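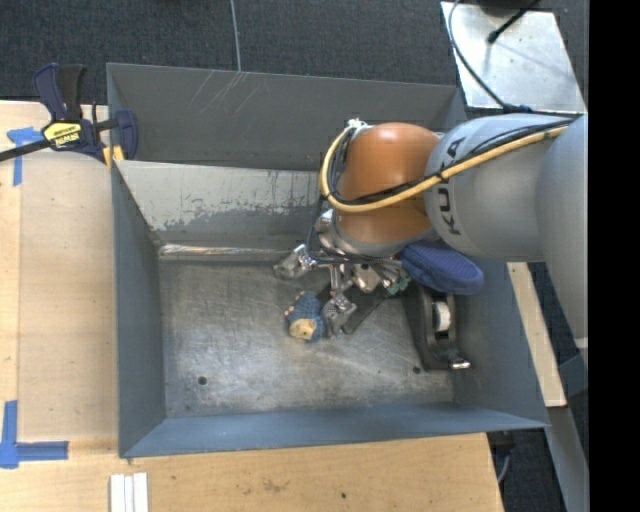

阅读时间:约4分钟

料箱抓取工位规范

料箱抓取工位规范,是指机器人从敞口料箱中取出散放物品时,对料箱固定、线缆布置、末端执行器检查、人员进入和记录方式所作的一组规定。它通常由使用单位自行编写,作为设备风险评估的补充文件,适用于实验室台架和小批量试验工位。量产线上的同类工位一般另有围栏、联锁和节拍方面的要求,不在此类规范之内。

适用范围

规范所说的工位包括四部分:机械臂及底座、末端执行器、料箱、承载料箱的台面。末端执行器可以是吸盘、两指夹爪或多指手。多指手的外露连杆和小螺钉较多,碰撞后容易变形,因此多数规范对它单列检查条目。

工业机器人的通用安全要求见ISO 10218系列标准,人机协作的内容见ISO/TS 15066。单位内部规范不能代替上述文件,只能在其基础上细化。

料箱固定

金属料箱放在木质台面上时容易滑移。常见做法是用快速夹把箱沿夹在台面上,夹口与箱沿之间加软垫。夹具手柄应朝向机械臂行程之外,长杆不得伸进手腕的回转区域。夹紧后用手推箱体四角,不得有可察觉的位移。

台面上用彩色胶带贴出直角标记,表示料箱或其他器具的基准位置。胶带翘边或移位后应整条更换,并重新校核坐标。料箱内壁的划痕和掉漆一般不影响使用,但露出的金属会反光,可能干扰深度相机。使用视觉定位的工位应在换箱或补漆后重新采集背景。

线缆布置

沿臂敷设的线缆应在每个关节处留出弯曲余量,余量以关节转到极限位置时线缆不绷紧为准。手腕附近的线圈不宜过大,以免低位抓取时挂住箱沿。动力线与信号线颜色应有区别,并在两端挂牌。悬垂在箱体上方的细线要么固定,要么移走。

软质护套用于减轻手部与箱壁的碰撞。护套不得遮住指关节,也不得压住外露的电路板。护套磨穿、填充物外露时停用。

被抓物品

放入料箱的物品应登记名称、质量和最大尺寸。尖锐物、易碎物和装有液体的容器需要单独批准。织物、带滚筒的物件和楔形物件的接触状态差别较大,混放时应先以低速试抓,再提高速度。物品不得高出箱沿。暂时不用的条状材料可放在台面边缘,但应处于机械臂行程之外。

运行与人员

示教和调试时,手动速度不得超过每秒250毫米,操作者手持使能装置,站在能看到手部和箱底的位置。工位内同时最多2人,其中1人专门负责急停。

自动运行前应完成以下检查:
料箱夹具已夹紧
手指各关节无松动,螺钉无缺失
线缆无磨损,弯曲余量足够
箱内无工具和松脱零件
急停按钮试按有效

自动运行中不得伸手入箱。物品卡在手指与箱壁之间时,先停机,再切换到手动方式,沿接近方向的反方向退出。直接掰动手指会损坏传动件,属于禁止动作。

记录与复查

每次运行应记录程序版本、物品清单、抓取次数、失败次数及停机原因。失败至少分为未接触、滑脱、碰壁和误抓四类。碰壁一次即应检查手指,同一班次内碰壁2次则停用末端执行器并送检。

各单位的做法

Hedstead试验中心的内部规范共19条,其中8条涉及末端执行器,其余涉及台面、线缆和记录。该规范由Wumpini Nartey起草,每年6月复查。Viltex采用相近的条目,但要求每次换箱后都重做坐标校核,不以胶带标记作为依据。Asante则把护套列为易耗件,到期更换,不看磨损情况。

对胶带标记的使用存在不同意见。一种看法认为胶带便于辨认,适合经常调整的台架;另一种看法认为其重复精度不足,应改用定位销。Stultico的规范允许两者并用,以定位销为准,胶带只作目视提示。

参见

工业机器人
末端执行器
多指灵巧手
风险评估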